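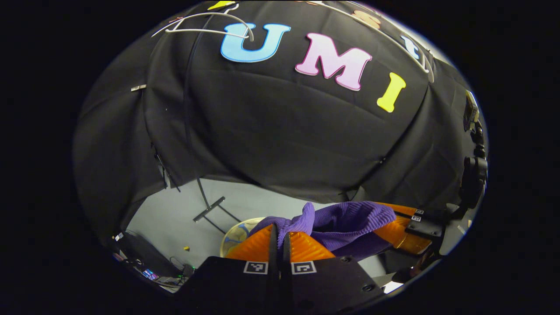

The Fabric Corner
How a few yards of black cloth became the busiest part of a shared workroom

Last updated: January

Print this article | E-mail this article

Zdislava Skála bought the black cloth for curtains. It was the end of a roll at Bednárik, a fabric store in Wastcombe that was clearing its back shelves, and she paid $44 for all of it. The curtains never got made. The cloth now hangs over a curved frame in the workroom she shares on the second floor of the old Washolm building, and people cross the hall to look at it.

Skála sewed theater drapes for nine years before she moved to Wastcombe. She says a canopy is easier than a curtain in most ways. There is no lining and no pleat to keep even. The trouble is all in the curve.

"Flat cloth doesn't want to go around a bend," she says. "You can cut it into panels and sew it to shape, or you can drape it and live with the folds. I live with the folds."

She draped it in one evening with Cameron Jardine, who rents the bench by the window. They held the edges with clips instead of stitches so the cloth could come down for washing. A couple of the clips are still there, one silver and one black. Jardine wanted them all to match. Skála used what was in the drawer.

The letters came later. They are foam, in soft colors with one strong yellow, and the three biggest are a light-blue U, a pale pink M and a yellow I. They step down to the right along the curve of the cloth, and the I leans. Jardine set them out on the floor first, in a straight line, and found that a straight line looked wrong as soon as it went up on a rounded surface.

Foam is a good choice for this kind of work. It weighs almost nothing, so it doesn't drag the fabric down, and it cuts with a craft knife. Jardine recommends a fresh blade for every letter – a dull one tears the edge and leaves crumbs. For fixing, he tells people to test on a scrap first. Some glues eat foam, and some go through thin cloth and dry shiny on the front.

Thin white wire, bent into loops, arches over the black near the U. It shows up well against the dark cloth, as does the long white cable along the upper rim. Skála would like to cover the cable. Jardine thinks it looks fine.

Anyone trying something similar at home should start with the frame and buy cloth last. Skála's rule is to measure over the curve with a string and then add seven inches on every side for clipping. A heavy fabric hangs better, but it needs a stiffer frame. Black hides seams and shows lint, so keep a roller close by.

The workroom is open to visitors on Friday afternoons. Skála has already priced a second piece of cloth, this one gray, and has not decided what it is for.

Related stories
Sixty yards of canvas: a tent maker in Ekent
Cutting foam without the mess
What to look for in a fabric remnant
Shared workrooms in Wastcombe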